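Gripper Comparison, Final Report
Ultan Dolan and Gobnait Hennessy

We compared two parallel grippers, the Tukell and the Ternel, on folding short-sleeved shirts. Each gripper did 43 folds. The Tukell dropped the cloth four times - mostly at the hem.

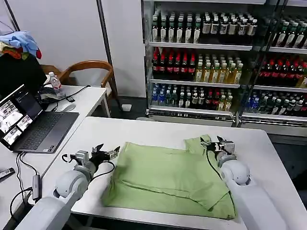 Grip point mattered more than finger force in our trials. Pinching near the sleeve let one arm raise a corner of the light green shirt while the other gripper stayed open over the far edge. We kept that order for the remaining folds. The Ternel still slipped on thin collars.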